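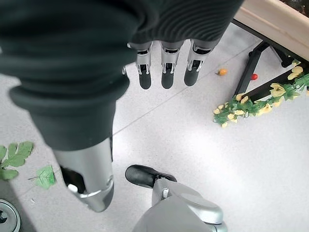
Large speckled gray tiles, knit sleeves over them.

Keeping fake fruit looking fresh (and off the floor)

I have a soft spot for artificial fruit. My mother-in-law had a bowl of it on the sideboard for years and I laughed at it, and now I own three tubs of the stuff and swap it around with the seasons! Grapes are my favorite and also the biggest nuisance, so most of these tips are about grapes.

Dusting. Forget the feather duster, it just pushes the dust down between the berries. I use an old makeup brush, dry, and work from the stem end down. If they're sticky (kitchen grapes always are) give them a swish in lukewarm water with one drop of dish soap, then hang them from the shower rail on a clothespin overnight. Don't put them on the radiator. I lost a whole bunch that way in July, when the heating wasn't even on, just a very sunny windowsill above it.

Leaves. They pop off if you so much as look at them. I check the floor before I vacuum and keep a little dish for strays, then glue them all back in one go. A dab of clear craft glue, hold it while you hum something, done. Ivars Rebane at the Gadport flea market sold me a bag of 86 loose vine leaves a while back, so I may have more leaves than grapes now. 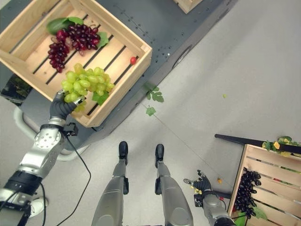 Green grapes at the front of a slatted crate, red ones farther in, and a couple of leaves down on the floor.

Crates. Slatted wood is my pick over a bowl for anything in bunches. It looks like a market stall, and the crumbs of dust fall through instead of collecting. The one drawback is the small stuff: a single cherry will roll around on the slats and get itself wedged in a corner. I lay a piece of brown paper in first if I'm using berries.

Lifting grapes out. Hold the bunch itself, close to the top, and leave the leaf alone. Clear the rim of the crate before you swing it sideways or you'll catch the bottom berries on the edge.

Colors. Keep green and dark red apart until the last minute, with the leaves tucked in between once you're happy. Two bunches in a crate is plenty. I used to cram them in and it looked like a delivery.

Floors. Pale speckled tile is lovely and hides crumbs beautifully, a bit too beautifully when you've dropped a tiny yellow bit of something. Get down low with a flashlight laid flat on the tile and everything throws a shadow.

Next time, wax pears, and what to do about the one with the dent.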